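Løken eröffnet Ausstellungsraum für Küchenarbeitsplatten in Barkach

Neue Fläche mit 222 Quadratmetern -- Beratung künftig auch in den Abendstunden

Barkach, im Juni. Der Küchenausstatter Løken eröffnet in der ehemaligen Druckerei von Barkach einen eigenen Ausstellungsraum für Arbeitsplatten. Auf 222 Quadratmetern können Kundinnen und Kunden Platten aus Naturstein, Keramik und Massivholz ansehen, anfassen und miteinander vergleichen. Bisher war in der Filiale in Juslow nur eine kleine Auswahl von Handmustern vorhanden, alle weiteren Materialien mussten beim Lieferanten bestellt werden.

Mit dem neuen Standort reagiert das Unternehmen auf einen Wunsch, der in den Beratungsgesprächen sehr oft geäußert wurde. Ein Muster in der Größe einer Postkarte reicht für die Entscheidung meistens nicht aus. Besonders bei Marmor verläuft die Aderung in jeder Platte anders, und wer eine ganze Küche plant, möchte die Fläche in voller Länge sehen. In Barkach stehen deshalb 90 Platten in ganzer Größe auf beweglichen Gestellen. Sie können ans Fenster gezogen und bei Tageslicht geprüft werden.

Im hinteren Teil des Gebäudes befindet sich die Werkstatt. Dort werden Ausschnitte für Spülen und Kochfelder gefertigt, Kanten geschliffen und die Oberflächen imprägniert. Ein großes Innenfenster erlaubt den Blick auf die Arbeit, der Zutritt selbst ist aus Gründen der Sicherheit nur in Begleitung möglich. Reststücke aus der Fertigung werden nicht mehr entsorgt, sondern zu einem reduzierten Preis für Fensterbänke und kleine Tische angeboten.

Gleichzeitig stellt Løken die neue Serie Vivulau vor. Sie umfasst helle Natursteine in zwei Stärken, wahlweise poliert oder matt geschliffen. Für empfindliche Steine gehört eine erste Imprägnierung zum Lieferumfang, außerdem erhält jeder Haushalt eine schriftliche Pflegeanleitung. Darin wird zum Beispiel erklärt, dass Zitronensaft und Essig auf Marmor sofort abgewischt werden sollen und dass Scheuermittel die Politur beschädigen. Die Lieferung erfolgt im Umkreis von 100 Kilometern ohne Aufpreis.

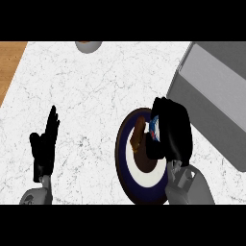 Heller Marmor mit feiner grauer Aderung, hier in einer Computerdarstellung. Grafik: Løken

Für die Planung bietet das Unternehmen ein Aufmaß vor Ort an. Es wird nach der Bestellung mit dem Kaufpreis verrechnet. Zwischen Aufmaß und Einbau ist je nach Material mit vier bis sechs Wochen zu rechnen, bei Massivholz kann es etwas schneller gehen. Alte Arbeitsplatten werden auf Wunsch ausgebaut und mitgenommen.

Der Ausstellungsraum ist werktags von 10 bis 19 Uhr geöffnet. Beratungen bis 21 Uhr sind nach Anmeldung möglich -- dieses Angebot gilt zunächst bis zum Ende des Jahres. Parkplätze befinden sich im Hof, die Einfahrt liegt auf der Rückseite des Gebäudes. Der Eingang und die gesamte Ausstellungsfläche sind stufenlos erreichbar.

Über Løken
Løken plant und liefert Küchen und Arbeitsplatten für private Haushalte. Das Unternehmen hat seinen Sitz in Juslow und unterhält mit Barkach nun einen zweiten Standort.

Pressekontakt
Løken, Pressestelle, Juslow
Abdruck honorarfrei, um ein Belegexemplar wird gebeten.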